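How to Get Old Stains Out of a Cotton Tablecloth

By Efe Etim

A stain that has been through the dryer is harder to shift than a fresh one, but most food stains on cotton will still come out with a long soak. I use this method on plain and dyed cotton. Don't use it on silk, wool or anything with a dry-clean label.

What you need

A bucket or deep sink
Oxygen bleach powder (not chlorine bleach)
Dish soap
A soft toothbrush
A measuring cup

Step 1. Test the color. Dab a little of the dissolved powder on a hem, leave it ten minutes, then press a white rag on it. If dye comes off on the rag, stop there and use dish soap and cool water only.

Step 2. Treat the grease first. Most old yellow marks are cooking oil or butter. Rub a drop of dish soap into each one with the toothbrush, working from the outside in, and leave it for half an hour. Rinse with warm water.

Step 3. Mix the soak. Fill the bucket with 4 quarts of warm water and stir in the powder at the rate given on the tub. Let it dissolve fully before the cloth goes in – grains sitting on dyed fabric can leave pale spots.

Step 4. Soak. Push the cloth under and leave it for six hours or overnight. I put mine in after dinner and take it out at 7 a.m.
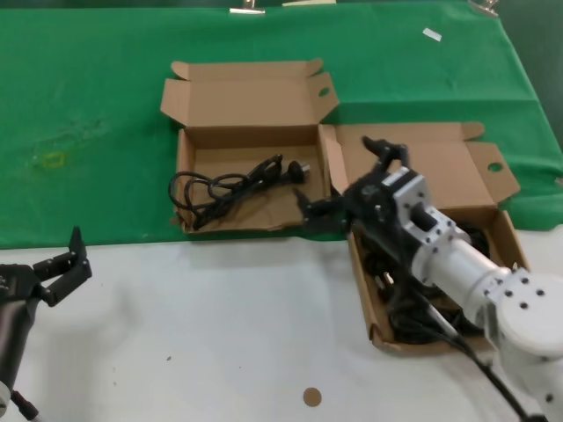 Can I soak two tablecloths in the same bucket?

Only if they are close in color and both passed the test on the hem. Double the water and the powder, and turn the cloths over once or twice so that no part stays folded the whole time.

Step 5. Wash and check. Run a normal warm cycle with your usual detergent. Look at the cloth by a window while it is still damp. If the mark is lighter but not gone, repeat the soak. Keep it out of the dryer until you are happy with it.

Step 6. Dry and press. Hang it on a line in the shade. Iron it slightly damp, wrong side up, on the cotton setting.

Rust marks need a different treatment. Use lemon juice and salt on those, rinse well after an hour, and do the color test first there too.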